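Notes from the Trelcombe open day
Reading time: 3 minutes

Okay, so these are my notes for everyone who missed the trip, plus a few things to chew on before the lab. I typed them up on the bus home and only cleaned them up a little, so bear with me!

We had 15 people signed up and 14 made it onto the bus. Felicidad Ignacio met us at the front desk and took us straight up to the simulation room, which I was thrilled about because I'd been hoping we wouldn't spend the whole morning on the history of the building. She works on the Kenarix side of things (that's their name for the simulated rooms), and the software that plans the arm's motion is called Indix. Keep those two apart in your head. Kenarix is the world, Indix is the thing deciding where the arm goes. I mixed them up twice while asking a question and she was very nice about it.

The demo she ran was a tabletop pick. One arm, one small object, and a whole lot of stuff in the way. If you remember our section on clutter, this is it in the flesh — well, in pixels. The target was a salt shaker, and I want you to think about how little room there is to work with next to those antlers. A planner has to worry about every link of the arm, all the way back to the base, and the deer head pokes into exactly the airspace you'd like to use.

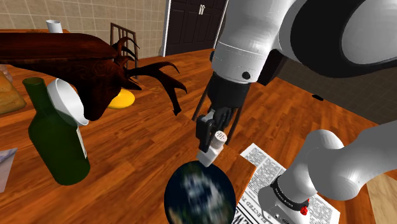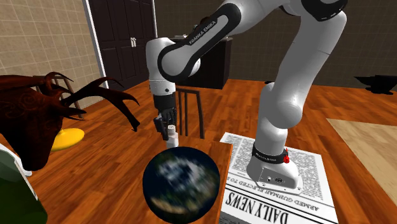 Two views from the Kenarix demo, salt shaker in the gripper.

I asked why the objects were so odd, and Felicidad said they pull them from a library of 3,340 models and the mix is meant to be awkward. A bottle is tall and narrow, a ball is round all over, antlers are a nightmare of thin curved pieces. If you wrap the whole deer head in one big box for collision checking, you lose a huge chunk of free space that the arm could have used. If you model every tine, the checks get slow. We'll do both versions in lab and you can see which one annoys you more.

The other thing I scribbled down was about the grasp itself. Two fingers on a small cylinder sounds like the easiest job in the world, right? But you still have to choose how far up to grab it and which way the hand comes in, and the neighbors on the table rule out a lot of your choices. Go back and look at our grasp handout (the one with the Pascual worksheet) and try sketching a few approach directions for the shaker. Messy pencil is fine.

For lab, please bring:
- your sketch, with at least 3 approach directions
- one sentence on which obstacle you'd model in detail and which you'd simplify
- a question for Felicidad, who has kindly agreed to answer them by email

I still owe you the reading on joint limits. It's coming — I left the good copy on my desk.

Related handouts
Reaching around things: clutter and free space
Pascual worksheet: two-finger grasps
Boxes, spheres and meshes for collision checking
What to ask on a lab visit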